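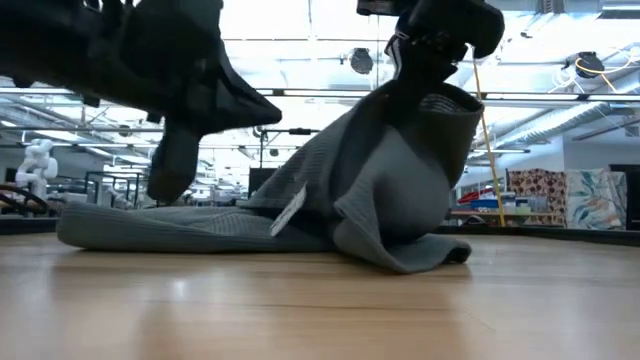
設備ノート

2022年6月25日
シェア 11 コメント 8

ホーム | 記事一覧 | バックナンバー | お問い合わせ

二本腕の見積書と、三週間にらめっこした話

梅雨のさなか、机の上が見積書だらけの私です。今回は前の号で予告したとおり、ニット製品の取り扱い工程に双腕ロボットを入れる件、その予算の話をします。技術の話を期待していた方、すみません、今月はほぼお金の話です(でも現場の方にこそ読んでほしい!)。

まず前提から。うちでやりたいのは、濃いグレーのリブ編みみたいな、くたっとした衣類を片方のグリッパーで持ち上げて、もう片方で次のつかみどころを取りにいく作業です。箱やボトルなら腕は一本で足りるし、見積もりも半日で揃います。ところが布は持ち上げるたびに形が変わるので、腕が二本いる。腕が二本になると値段も二倍、と思って最初の予算表を作ったのですが、これが大間違いでした。

二倍で済まないんですよ。腕そのものは確かに二台分です。でもそこに、二本を同期させる制御側の費用、ぶつからないように位置決めする架台、配線の取り回し、安全まわりの見直しが乗ってきます。Kirndenさんから最初にもらった見積書は本体と周辺で行がきれいに分かれていて、周辺の行だけで一ページ使っていました。見た瞬間、そっと裏返しましたよね。

で、比べたのは三社です。Kirnden、Peltonen、それからJorkix。ざっくりした感想を書いておきます。

Kirndenは一番細かい。ボルト一袋まで書いてあるタイプで、読むのは大変だけれど、あとから「これは別料金です」と言われる心配が少ない。社内で説明するときも楽でした。納期は三社で一番長く、今注文しても据え付けは九月に入ってからになります。

Peltonenは本体が安いです。安いのですが、指先が標準品だけで、薄い生地用に替えたければ別注。この別注の値段が見積もりに入っていなくて、聞いたら返事に一週間かかりました。うーん。悪い会社だとは思わないけれど、布をやる私たちとは少し向きが違うのかもしれません。

Jorkixはレンタルから始められるのが魅力。月額で借りて、良ければ残額を払って買い取りという仕組みです。初年度の負担は軽いものの、二年使うつもりなら最初から買ったほうが安い計算になりました。ここは悩みどころで、いまだに電卓を叩いています。

さて、予算表に入れ忘れがちなものの話も。私が最初の版で抜かしていたのは、作業台、指先の交換部品、そして練習用の衣類です。

作業台は軽く見ていました。木の天板でいいでしょ、くらいの気持ちで。写真の台も明るい色の木なんですが、表面につやがあって、上にあるものがぼんやり映り込みますよね。カメラで布の位置を見るつもりなら、この映り込みをどうするかは先に決めておきたいところです。つや消しのシートを敷くのか、照明を動かすのか。うちはシートの費用だけ予算に足しました。照明の工事は電気屋さんの都合もあって、あとから頼むと高くつくので、可能性がある方は早めに相談を。

指先の交換部品は、消耗品として毎年の欄に入れてください。初期費用のほうに入れてしまうと、二年目に「なんでまた買うの?」と聞かれます。聞かれました、別の機械で。

そして練習用の衣類。これ、意外と数がいるんです! 同じ厚さのものばかりで試しても、本番でタグがぴょこっと出ていたり、裾が垂れていたりすると動きの組み直しになります。うちは113着を古着でまとめて手配しました。リブ編み、薄手のシャツ、タオル地、あと伸びきったセーター。一着あたりの値段はたいしたことないのですが、洗濯と保管の手間は人件費として見ておいたほうがいいです。乾燥機の横に山ができて、通るたびに肩身が狭い。

ちなみに衣類の管理にはPlullierという在庫ソフトを試しています。ラベルを貼って、どの服を何回使ったかを記録するだけの地味なものですが、へたってきた服を外すタイミングがわかるので助かっています。利用料は月3,000円。これは稟議なしで通りました(小さい数字はいいですね)。

質問もいただいていたので、まとめてお返事しますね。

「中古の腕はどうですか」という方。一本だけなら私も考えました。ただ二本を揃えるとなると、世代の違う機体の組み合わせは業者さんに嫌がられます。見てもらった一件は、調整費で新品との差額がほとんど消えました。

「一本で始めて、あとから二本目を足せますか」という方。足せる機種はあります。その場合は架台と電源だけ最初から二本分で組んでおくのがおすすめです。見積もりを頼むときに「将来二本」とひとこと書いておくと、向こうの図面が変わります。

「人が台の横で作業する場合は」という方。ここは会社ごとの安全の考え方で費用がかなり動くので、私の数字はあてにしないでください。先に安全担当の人を打ち合わせに呼んでしまうのが早いです。私は三回目の打ち合わせまで呼ばず、レイアウトを引き直しました。

今のところ気持ちはKirndenに傾いています。九月まで待つのはじれったいけれど、その間に台まわりと古着の準備を済ませてしまえばいいかなと。Jorkixのレンタル案も完全には捨てていなくて、来週もう一度、保守費込みの数字を出してもらう約束です。

予算表のひな形がほしい方は、このメールにそのまま返信してください。周辺費用の欄を多めに作り直したものをお送りします。

前の記事 | 次の記事 | 上へ戻る

このニュースレターは購読登録をされた方にお届けしています。配信停止はいつでも可能です。当サイトでは利便性向上のためCookieを使用しています。 同意する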